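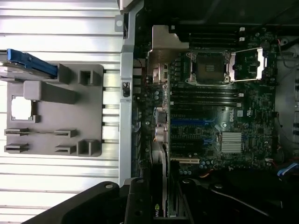 Photo: from my own albums. Please ask before reusing.

I own three screwdrivers and could find one of them, so on 13th May I decided it was time to take an old workstation apart.

Some background. The workstation came out of the closing-down sale at Saliba, a drafting office two streets over from me that spent its last week selling off everything including the coat hooks. I went in for a desk lamp. The desk lamp was gone. I came out with a tower that weighs as much as a healthy dog, fifty dollars lighter, having told the person at the door that I "had a project in mind." I did not have a project in mind. I had a car parked close by and poor judgment.

It sat in the hallway through the winter, where it held up the mail. Then I read a post on the Stevitz forum that claimed a machine like this would make a perfectly good home for 297 gigabytes of photographs, which is what I have, most of them of the same lake. The post had 26 replies, all of them arguing about fans. I took that as encouragement.

The first thing I learned is that you lay these things on their side. I had been picturing myself working on it upright, like a surgeon with a very tall patient. On its side it becomes a shallow metal bathtub full of expensive-looking gravel, and you can lean over it and sigh properly.

The second thing I learned is that a processor socket with no processor in it is a sobering sight. I'd flipped the load plate over to the side so it stood up on its edge, and there was the dark little square in the middle of its metal frame, waiting for a part I had not bought yet. I have since been told by several strangers that you should never leave a socket open while you go and make a sandwich. It was a short sandwich.

I want to say something about the gray plastic. Whenever people write about computers they write about the chips, and never about the large molded thing that sits among them looking like the lid of a lunchbox from space. Mine has ribs, clips, bosses and a square hole with nothing in it. I spent a good part of the first evening trying to work out what the hole was for. My theories included air, cables, weight saving, and a designer who had been told there had to be a hole. The manual, a scanned PDF with one page upside down, calls the whole piece an "air guide" and then moves on to the subject of screws. 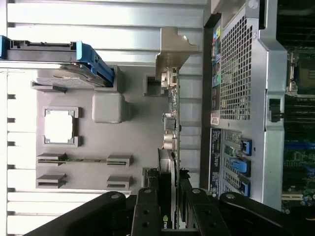 The lunchbox lid, with its square window and the puffy gray cushion next to it.

The cushion I have grown fond of. It's rounded off at the edges like a hotel pillow, and it sits there beside the window being the only soft-looking thing in a box of sharp ones. I cut my thumb twice on this project and neither time was it the cushion's fault.

Then there are the slots. There are little slot guides molded into the lower part, and I found a thin strip of green circuit board sitting in the grooves of the upper ones, tidy as toast in a rack. I didn't know what it did. I asked the Stevitz people, and got one answer saying it was vital and one saying it was not. I left it alone, a policy that has also served me well with the boiler.

The graphics card was more straightforward, in that it was large and had part of a company's name on it. I could read "nvi" and was willing to guess the rest. My photographs of a lake don't need a graphics card of that size. They don't need a graphics card at all, according to the 26 replies, which broke off from fans just long enough to agree on this. I've kept it anyway. It seems rude to evict something that was there first.

What I really needed to deal with was the hard drive, which rides in a carrier with a blue plastic handle. If you have never opened one of these towers, you'll be glad to hear that the manufacturer has a color system, or at least had one the afternoon they designed mine. Blue seems to mean "go ahead, touch this." I tested the theory by touching only blue things for an hour, and it was the best hour of the whole business. Nothing bled.

My trouble started when I got confident. I ordered a second carrier from Jeltden, a parts place with a website that looks like it was last updated while somebody was moving out. The listing said "fits most." It arrived in a box big enough for a pair of boots, and it was blue, and it did not fit. It was off by the width of a fingernail. I tried it four different ways, including one I would rather not put in writing, and then I went and read the listing again, and "most" was doing a lot of work in there.

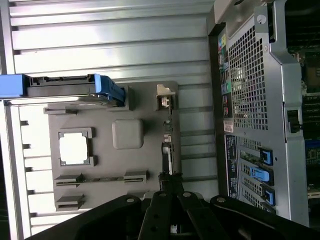
The blue latch bending down at the end of the carrier, and a good deal of grille over on the right.

I do like that column of colored markings down by the ports. Yellow, blue, green, pink, black - it's the most cheerful part of the whole machine and it's been put where it normally faces a wall. I'm old enough to remember plugging a mouse into a green hole, and matching colors is still the level at which I prefer to do my engineering.

So here is where things stand. The wrong carrier has gone back to Jeltden, who charged me a restocking fee and sent a survey. The processor is ordered, from Bina this time, who at least answer the phone. They say two weeks. I asked whether that meant two weeks or a month, and there was a pause I didn't care for.

In the meantime I've been through the ribbed metal panel with a dry paintbrush, getting into the grooves. It's slow, and oddly pleasant if you have the radio on. There are a lot of grooves. I have also bought a small dish for the screws, having started out with the method of putting them in my shirt pocket and then bending over.

The total so far is fifty dollars for the tower, some more for the processor, the restocking fee, the dish, and a packet of band-aids. An external drive that would hold all my lake pictures and fit in a coat pocket costs less than that. I looked it up last night, which was a mistake, and closed the tab.

I'm aiming to have it running by July. If anybody reading has the same tower and knows what the square hole is for, the comments are open, and I'd take a wrong answer if it was given with enough conviction. Please don't write in about fans.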